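The workshop in Jiltham closed at 10, but Tariq Dogar had a key, and on Thursday he stayed after the others went home.

He was building an arm. The real one lay on the bench in pieces, with its motors wrapped in a kitchen towel. The other one lived in his computer, and it was already complete. He had given it a name, Skutico, which was the name of a dog his grandmother had kept when he was small. The dog had never obeyed anyone.

"You are still here," said Saithong from the door. She had come back for her bicycle lamp.

"I am waiting for the computer."

"What is it doing?"

"Learning to pick up a house."

She took off her coat again and pulled a stool next to his. It was March and the heater was weak, so they sat close to the machine, where the fan blew warm air on their hands.

He explained it to her slowly. Every evening the arm in the computer made its attempts, 300 of them, and each attempt was written in a table. Yesterday 86 had been good. The total since the beginning of winter was 1,585 attempts, and he had watched too many of them with his own eyes. His sister said he should get a cat.

"Show me one," said Saithong.

He stopped the program and turned the screen to her. He had chosen the view from the wrist of the arm, because from there one could feel a little what the arm must feel. 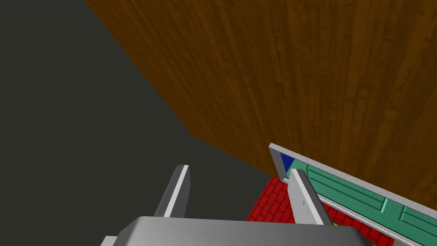

*Skutico at the edge of the table, with the fingers open.*

Saithong leaned forward. She looked for a long time at the green panel and the red bricks.

"It looks like my aunt's street," she said. "They painted everything green there. Why is there nothing behind the table?"

"I did not make anything behind the table. There was no need."

"So if it goes over the edge, it goes nowhere."

"It falls until I press the button."

She did not like this answer, and he could see it. He felt that he should defend himself. The wood had a grain, he told her, and he had spent a whole Sunday on the bricks. A floor was only a floor.

"But it is a house," said Saithong. "You should put a floor."

She found her lamp under the drill and wished him good night. He heard the bicycle go down the lane, over the loose stone that everybody in the workshop knew.

Tariq looked at the two grey fingers. He could start the program again and go home, and in the morning the table would have its new numbers. He put his hand on the mouse and took it away. Then he opened the other file, the one in which the world was described, and under the line for the table he began to write a floor. He made it of plain boards, like the boards in his grandmother's kitchen, and he was slow with it, and it was after midnight when he remembered to eat his sandwich.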